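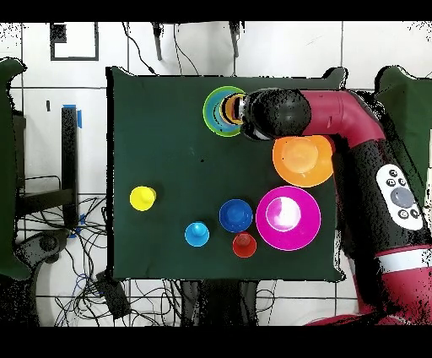 Can a robot do your washing-up yet? And other chores I keep getting asked about

Ever since I wrote about my robot vacuum (two years in, still going, still frightened of the bath mat) people have been emailing to ask what else they can hand over to a machine. Amarachi Danladi wanted to know if she should hold off on redoing her kitchen cupboards until there's something that will put the crockery away for her. Amarachi, please redo your cupboards!

I've been reading up on this and pestering my brother-in-law Cor, who fits conveyor lines for a living, so this is where I think things stand, chore by chore, with a few tips for doing them yourself in the meantime.

Floors

Yes, mostly. Prulari's basic model cost me 287 pounds and it does the downstairs every Tuesday while I'm out. Lift the chairs, tuck up the curtains and get every cable off the floor first. Cables are the thing. I use the soft hook-and-loop ties you can cut to length, and I run the lamp flex along the back of the skirting. Empty the bin before it looks full and cut the hair off the brush with a seam ripper, much better than scissors.

Stacking and putting away

Not at home, not yet, but this is the one I find fascinating. Nesting cups and bowls sounds like nothing, a toddler does it for fun, but think what your hand is up to. You judge which one is wider, you turn over the ones that are upside down, you get it over the middle and you let go at the right moment. An arm with a gripper has to be taught all of that, and then somebody buys a different set of bowls. Cor says the trouble at work is never the lifting, it's the thing being two fingers' width to the left of where it was yesterday.

If your own bowls jam together, don't bang them on the worktop (I have a chip in the sink to prove it). Stand the bottom one in warm water, put a few ice cubes in the top one if it's metal or plastic, wait a minute and twist. A drop of washing-up liquid round the rim helps too. And put a square of kitchen roll between each one before they go back in the cupboard, especially the ones you only get out at Christmas.

Colour is a good trick as well. I bought a cheap plastic set with every size in a different colour and my kids can put them away in order without asking me. They know orange goes inside green and that's the end of it.

Laundry

Washing and drying we handed over years ago, we just stopped calling them robots. Folding is another matter. I've watched a good many videos of machines folding towels, and they're lovely in a slow sort of way, but I could do the whole basket and have a cup of tea. Fold towels in thirds lengthways first and they sit on the shelf with no raw edges showing. For fitted sheets I have given up and I stuff them in their own pillowcase.

The workshop

My neighbour Jelle Van Wijk has a little joinery and spent roughly 400 pounds on a second-hand Goossens feeder for his planer. It does one job. It pushes wood through at a steady pace for as long as he likes and he loves it, though he still stands there with his ear defenders on and sorts the boards by hand. That seems to be the pattern everywhere I look: one movement over and over, yes please, a bench full of odds and ends, no thank you.

If you want to get a bench ready for any kind of helper, even a teenage one, put a mat down so small parts don't skid, and give every tool a painted outline. Jelle did 40 of them in one wet February weekend.

So what would I buy?

The vacuum, if you have hard floors. A decent dishwasher, and load it with the bowls facing the middle. Anything with an arm I'd leave for now, and I'd spend the money on good shelf risers. I put mine in last winter and I can finally reach the big mixing bowl without taking out everything that was sitting in it.

Next time it's limescale, as Young-sook Yoo has sent me a kettle method I want to try first.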